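Last updated: May
Reading time: 2 min

Section 4. Folding and Laying Out the Lellach Patterned Textile

4.1 Clear the working area of the table before handling the textile. Boxes and papers may remain toward the far side.

4.2 Set the folded textile near the front of the table, with the patterned face upward and the stacked folds to one side.

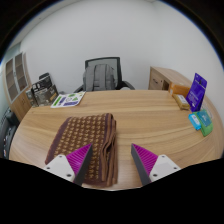 Can the textile be stored folded for long periods?
It may be stored folded for up to 192 days. After that time, open it fully and refold it along different lines.

4.3 Take hold of the outermost layer at its edge and draw it away from the stack. Open one fold at a time.

CAUTION: Do not pull from a corner. The hem is rated for light handling only.

4.4 Lower the textile onto the surface and smooth it outward from the middle. If an edge remains raised or turned under, lift that edge, straighten it and lay it down again.
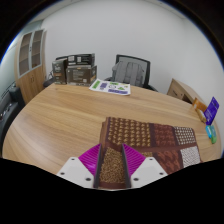 Care and Storage

4.5 To refold, reverse steps 4.3 and 4.4. Keep the patterned face outward.

NOTE: Replacement textiles are ordered from the Flonddale depot under part number 3176. Allow roughly 2 weeks for delivery.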